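Home Jobs Take Part News Contact

Search this site Enter keywords Go

Call for participants: Kekthorpe sleep and shift work study
Posted April 17, 2026 by the Quaye Center study office

The Quaye Center is looking for adults who work nights, early mornings or changing shifts to take part in a study on sleep and meals. We want to learn how the time of a main meal affects how long people sleep afterward and how rested they say they feel. The study will run at our Kekthorpe building.

We need 258 people in total. Places are filled in the order that completed forms reach us, as long as the person meets the conditions below.

You can take part if you:
- are 18 or older
- have worked shifts for at least 11 months with the same employer
- work 4 or more shifts in a normal week
- can read and write in English
- are not taking prescription sleep medicine

Hospital, warehouse, bakery, transit and security workers are all welcome. If you work two part-time jobs, count the one with more hours. People who took part in the Rondirholm meal diary are welcome to apply again.

What you will do

First you will come to Kekthorpe for an intake visit of 60 minutes. We will go over the consent form, ask about your work schedule and show you how to fill in the diary. You can bring the form home and think it over before signing. After that you keep a paper diary for 11 days. Each day you write down when you ate, when you went to bed, when you got up and how you felt on waking. There is no special diet and you do not need to change your shifts.
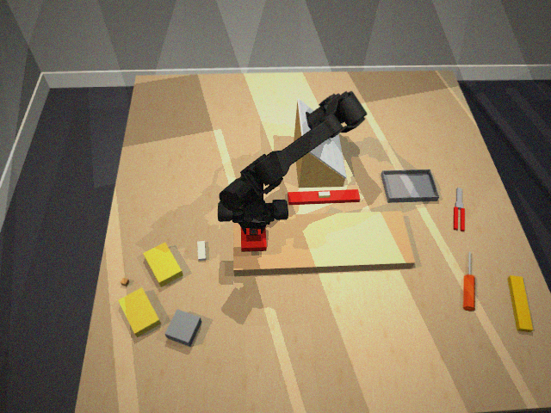
Tabletop with robot arm, computer rendering.

At the end you will come back for a second visit, hand in the diary and answer some questions about the past days. This visit is shorter than the first. No blood samples are taken at either one.

Payment

You will receive $60 when the diary is handed in. Missed entries do not lower the amount - just leave the line blank and carry on with the next one. Bus fare to both visits is paid back if you keep your tickets. Parking behind the building is free.

Your information

Diaries are stored under a number, not a name. Your employer will not be told that you are taking part. You may leave the study at any time without giving a reason, and you can ask us to destroy your diary up to the point when the results are combined.

How to apply

Pick up a form at the Kekthorpe front desk or ask for one through the Contact page. Write your usual shift times on the back, including any on-call hours. Clirner handles the scheduling for us and will call you to set up the intake visit. Calls can be made before or after your shift - mark which you prefer.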